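Flimeo plastic hangers, pale grey: a review

I have now owned these for long enough to hold opinions about them, and it says something about February that I was glad of the occupation.

I bought a pack of 20 from Brabec, mostly out of spite towards the wire ones that came with the flat. They are light, plain and entirely without charm. The hook ends in a small round knob, so it doesn't scratch the rail, and there are little struts between the shoulders and the bottom bar which I assumed were decoration. They do stiffen the thing up. My winter coat has been on one for weeks and the shoulders haven't drooped, which is more than I can say for mine.

Shirts are fine. Trousers slide about on the bar — fold them at the knee and hope. Wide-necked jumpers end up on the wardrobe floor by morning.

My real complaint is storage. Spare hangers in a basket link arms the moment you turn your back, and taking one out means taking out its friends. The wicker basket is a Plinmont and blameless.

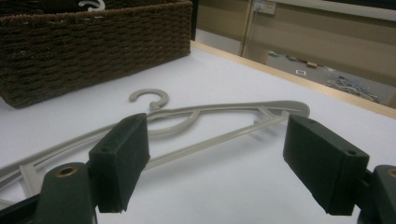
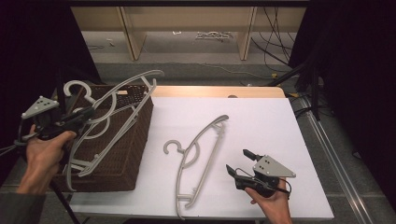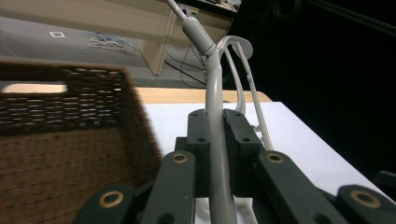
Filed under: Wardrobe & Laundry

Would I buy them again? Probably, though I'd get 8 and own fewer shirts. The Florkberg ones I had before were prettier and three of them snapped at the neck. None of these has. Four stars, the missing one being for the jumpers.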